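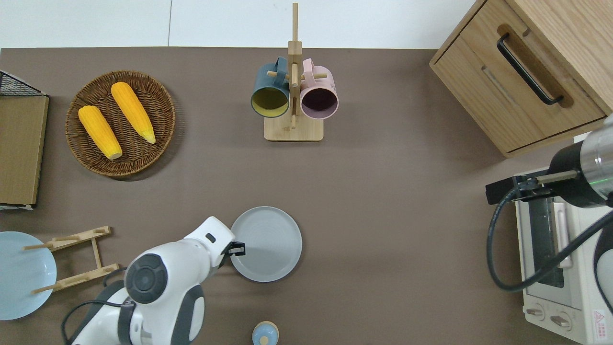

Please say much earlier on how many of your recordings you ended up throwing away, because that is the first thing I would want to know before I trusted the rest, ran one comment on our draft, and it was a fair one. So we will start there. We recorded 80 demonstrations of the plate task and threw out 17 of them. The remainder went into training, and most of this report is about how we decided which ones deserved to stay.

Piraton: Teaching Two Arms to Put Away a Plate
Final project report, Menzies College, Duvside

1. What we set out to do

Piraton is our name for the whole project, though it began as the name of a folder. The goal was modest. A plate lies flat on the table, and the robot should pick it up by the rim and stand it in the dish rack. Most people do this every evening while thinking about something else, and that is a big part of why we liked it. It is hard to write down as rules, since so much depends on where the plate is and how it comes up off the table, but it is easy to show.

The approach was learning from demonstration. A person steers the arms, the computer stores what the cameras see along with where every joint is, and afterward a model is trained to guess the next movement from the current view. We used a recording program called Tosura, which an earlier project group had left behind in fairly good shape (thank you, whoever you are, for the comments in the code!).

We want to be upfront that our main result is the set of examples. We did train a model, and we talk about it in section 5, but we spent far more hours on gathering and sorting than on training, and we learned more from it too.

2. The table

We argued for a long while over whether to clear the table of everything except the plate and the rack. A bare table makes for tidy recordings, and our first instinct was to go that way. But a kitchen is never bare, and we worried that a model raised on an empty table would fall apart the moment somebody set down a mug. In the end we kept a small kitchen in view the whole time: a toaster oven, a mug tree with two mugs on it, a woven basket with two ears of corn, and a wooden cabinet with a drawer. None of these is part of the plate task. They are company for the plate, as one of us put it.

The rule we settled on was that the extras stay in the same general area during a block of recordings, and we move the plate. We think now that we should have moved the extras more as well, and we come back to that at the end.

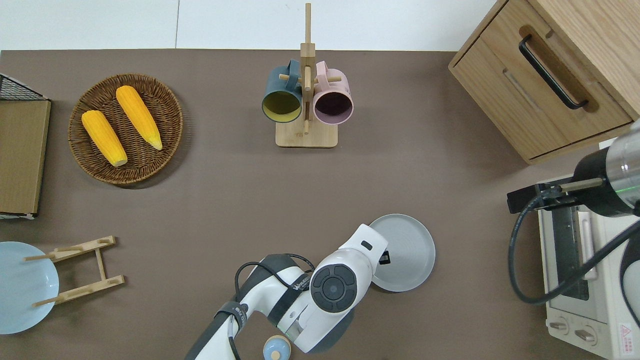 Figure 2. The gripper over the edge of the gray plate, dish rack to the left.

3. How a demonstration goes

Every demonstration followed the same script, and we kept a printed copy taped up by the keyboard. Set the plate down flat. Bring both arms to the starting pose. Start Tosura, wait for the recording light on the screen, and only then begin to move. Close the gripper on the rim, lift, turn, lower into the slots, open, back away. Stop the recording after the arm has come to rest.

That last step sounds fussy, but it cost us a good many early tries. We were so pleased whenever a plate went in that we stopped the recording right away, and the model then had no examples of what to do once the job was done. It would have learned to let go and then sit there, or worse, to wander off. After we noticed this we counted to 3 out loud before stopping, every single time, and you can imagine how that sounded through the wall by late afternoon.

The person steering also had to learn. Our first demonstrations are full of little pauses where the operator stopped to think, and a model can't tell a thinking pause from a pause that matters. We got smoother with practice, and we each redid our earliest ones – a bit humbling, but worth the time.

We saved a fixed camera view next to the robot's-eye view. From close in, the gripper can cover the very rim it is trying to hold, and the second angle helped us a great deal when we sat down to judge whether a grasp was clean.
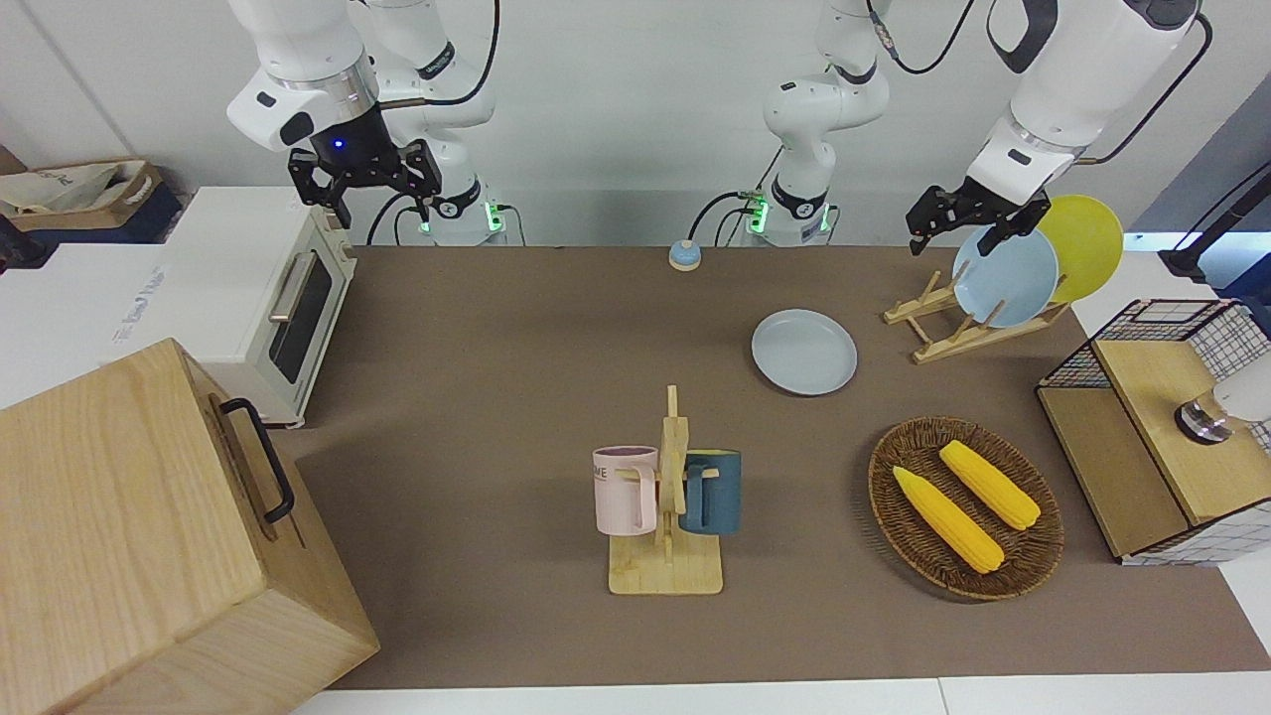
Duvside, Aug 12, 2025

Notes from the review session, copied here nearly as written. We went through the recordings in order, all of us at one screen, and voted keep or drop. Drops fell into a few kinds. Sometimes the plate slipped and was caught again, and we dropped it if the catch was pure luck. Sometimes the gripper bumped a plate already standing in the rack. A couple had a hand in view at the start. The hardest votes were on slow but successful ones. We kept those as long as the arm never fully stopped, and we are still not in complete agreement about it.

We also wrote down the color of the plate for each recording, and wish we had done so from day one. Going back to fill in the older rows took up a whole evening.

4. Marking the steps

Once the good recordings were chosen, we pulled out 2376 still frames and labeled each by hand with the step it belonged to: reach, grasp, lift, place or retreat. It was slow going, with a fair amount of snacking. Two people labeled every frame separately and then compared notes. Most of the disagreements came at the border between reach and grasp, when the fingers are at the rim and it is hard to say from a still picture whether they have taken hold of it yet. We ended up using the gripper's own position reading to settle those, and we would suggest that any group after us begin there.
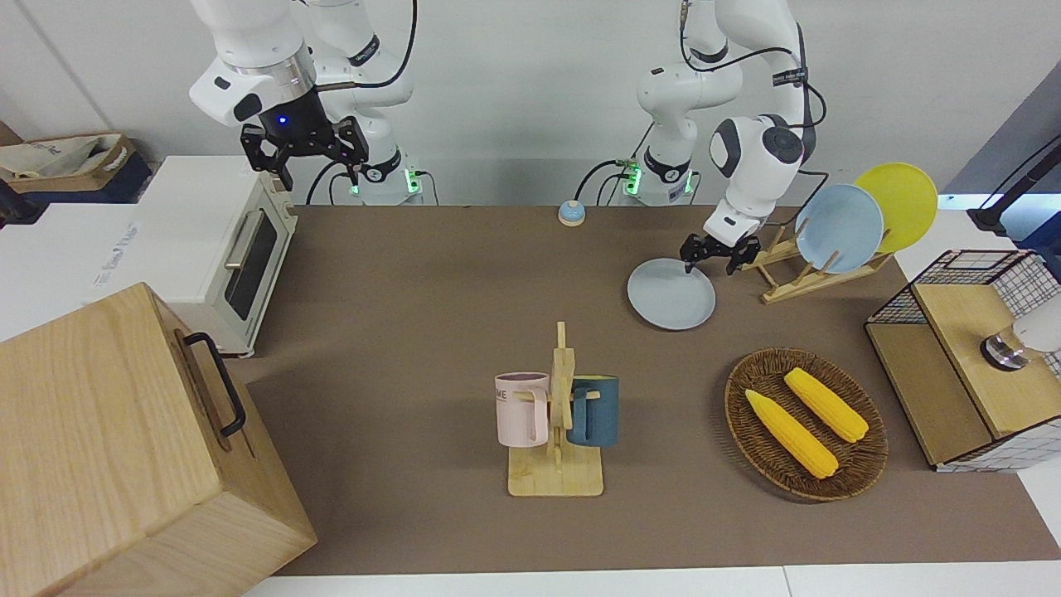
Why not record only perfect demonstrations?
Because the robot will make small mistakes of its own, and it needs to have seen how a person gets out of them. We kept recordings where the operator missed the rim a little, backed off and tried again in a calm way.

5. The model, briefly

The trained model usually reaches the plate and often gets a decent hold of the rim. Standing the plate in the slots is where it struggles, and it does worst when there are plates in the rack already. We suspect that the turn just before lowering is too short a part of each recording for the model to give it much weight. We tried repeating those moments in the training data, and it helped somewhat, though we ran out of time to measure the change properly and would rather not put a number on it.

6. Left for October

The next group takes over the table in October. Our recordings, the frame labels and the vote sheet from the review are all in the Piraton folder, and the script is still taped up by the keyboard. If you pick this up, please shift the basket and the mug tree between blocks, log the plate color as you go, and set aside a few rack layouts that the model never sees in training, so there is something honest to test on. The Tosura settings file has to be copied over by hand after every update, or the second camera saves at the wrong rate.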